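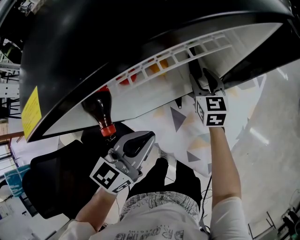 Proyectos en curso / Itance / Informe de seguimiento

Segundo informe de avance a la Fundación Sukstead
Periodo: hasta septiembre
Línea de trabajo: manipulación bimanual a partir de demostraciones humanas

La Fundación nos pidió que este informe fuera más breve que el anterior y que llevara menos ecuaciones. Hemos cumplido las dos condiciones, la segunda con cierto dolor.

Estado general

Itance pretende averiguar si una política de control para dos brazos puede aprenderse con demostraciones grabadas sin robot. Una persona trabaja con una pinza en cada mano y una cámara a la altura de la cabeza, y de ahí sacamos trayectorias que el robot pueda imitar. En la memoria original dedicamos cuatro páginas a explicar por qué resultaría más rápido que teleoperar. Lo es, siempre que no se cuente el tiempo de calibración, que en la memoria original tampoco contamos.

Al cierre del periodo tenemos 681 demostraciones grabadas. De ellas, 79 han quedado fuera del conjunto de entrenamiento. El motivo más frecuente es la pérdida de seguimiento de una de las pinzas. El segundo, que el operador terminó la tarea de una forma tan personal que no queremos que ninguna máquina la aprenda.

Método de captura

Cada pinza lleva en la base un bloque blanco con códigos impresos en negro, y la pose se estima a partir de las caras que ve la cámara de cabeza. En una mesa despejada el sistema funciona muy bien, como prometía la literatura. Nosotros tuvimos la idea de llevarlo a los electrodomésticos, donde casi todo lo interesante ocurre debajo, detrás o dentro de algo. Una botella de vidrio oscuro con tapón rojo, junto a un panel blanco y con una rejilla al lado, obliga a meter las dos pinzas en un espacio pensado para una mano y un poco de paciencia. Los bloques se ven según les conviene.

La primera versión de Flisis, nuestro programa de reconstrucción, descartaba cualquier tramo en el que faltara un marcador. Era un criterio riguroso que nos dejaba sin datos. La versión actual rellena los huecos con la estimación inercial y marca esos tramos con un peso menor en el entrenamiento. Cuando el hueco es largo, se descarta la demostración entera. El umbral se eligió mirando curvas y, en una reunión que se alargó, también por agotamiento.

La otra dificultad es la postura. Quien trabaja con las pinzas inclina la cabeza, estira un brazo, deja el otro esperando y se acerca para ver mejor. La cámara lo acompaña en todo. Hemos tenido que expresar las acciones de cada pinza respecto a la otra y respecto al objeto, y abandonar el sistema de referencia de la cabeza, que en el informe anterior calificamos de «elección natural». Retiramos el adjetivo.

Resultados

La política de referencia, entrenada con coordenadas de cabeza, completa la tarea de retirar la botella en el 43 por ciento de los ensayos. Es un resultado mejor de lo que temíamos y peor de lo que dijimos en la solicitud. Los fallos se agrupan casi siempre en el mismo momento: una pinza sujeta bien y la otra, que debería limitarse a apoyar, decide colaborar más de la cuenta.

La variante con acciones relativas corrige buena parte de ese comportamiento en simulación. En el robot físico solo hemos hecho pruebas preliminares y preferimos no dar todavía una cifra. La experiencia nos dice que las cifras preliminares acaban en una diapositiva, y que la diapositiva sobrevive a la experiencia.

Sí podemos adelantar dos observaciones. Las superficies brillantes perjudican más a la percepción que el desorden: un borde negro con reflejos confunde al modelo con más facilidad que una habitación llena de muebles. Además, las demostraciones lentas y algo torpes entrenan mejor que las impecables. El operador más rápido del equipo se lo ha tomado como una cuestión de honor.

Desviaciones respecto al plan

El paquete de trabajo dedicado a objetos flexibles se retrasa al próximo periodo. Se empezó con paños y telas estampadas y se suspendió al comprobar que el estimador de profundidad se desorientaba con los dibujos geométricos. El material grabado se conserva y se reetiquetará cuando haya manos.

El banco de ensayos Lemieux, donde comparamos las políticas en condiciones repetibles, estuvo parado por una avería en el actuador de muñeca. La pieza de repuesto llegó con un conector distinto. La siguiente llegó con el conector correcto y sin tornillos. El banco vuelve a funcionar, con tornillos comprados en la ferretería de la esquina, partida que figura en el anexo económico y que rogamos no se nos discuta.

No hay desviación en el gasto de personal. En fungibles hemos superado lo previsto por las almohadillas de las pinzas, que se desgastan contra el vidrio a una velocidad que nadie había presupuestado.

Próximo periodo

Repetiremos el entrenamiento con acciones relativas sobre el conjunto completo y lo evaluaremos en Lemieux con el protocolo acordado, sin cambiarlo a mitad de camino. También probaremos bloques de marcadores más pequeños, a ver si caben donde los actuales tropiezan; se verán peor de lejos, y queda por medir cuánto se pierde por un lado y se gana por el otro.

El código de Flisis se publicará cuando la documentación diga lo mismo que el programa. Los datos depurados se depositarán en el repositorio del proyecto junto con las demostraciones descartadas, en carpeta aparte, por si a otro grupo le sirven.

Solicitamos a la Fundación autorización para trasladar a fungibles el remanente de viajes. El congreso al que pensábamos asistir no aceptó el artículo.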